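Home | Course notes | Handouts | Contact

Flemance Evening Classes: Looking After Clothes
Handout 2: Folding trousers with a trim
Reading time: 2 minutes

Right, trousers. I left these out of the first handout because I wanted you all happy with T-shirts before we got on to anything with legs!

Find a flat surface that's big enough. At home I use the bed, and I'd say most of you will too (my ironing board is hopeless for this, everything slides off). Lay the trousers out sideways, waistband to one side, hems to the other, and smooth from the waist down with the flat of your hand. Don't fight an elastic waist. It wants to bunch, so let it bunch, and just square up the ends.

Now the hems. Crochet lace is lovely but it catches on everything, rings especially, so take yours off before you start. I like to have both strips of lace lying open before I fold anything.

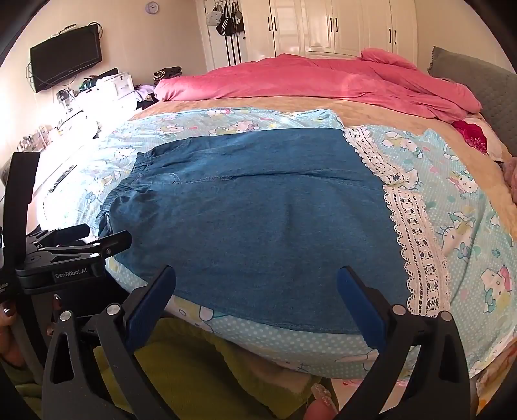 Then bring one leg over the other, matching the side seams, and tuck the lace inwards as you fold up towards the waist. Two folds for a drawer, three for a suitcase. If the lace pokes out at the end, undo the last fold and do it again – it takes me 30 seconds and I still grumble.

For next time, please bring one pair with an elastic waist and one with a zip.

Related handouts
- T-shirts and vests
- Washing lace by hand
- Packing a small case
- Fitted sheets without tears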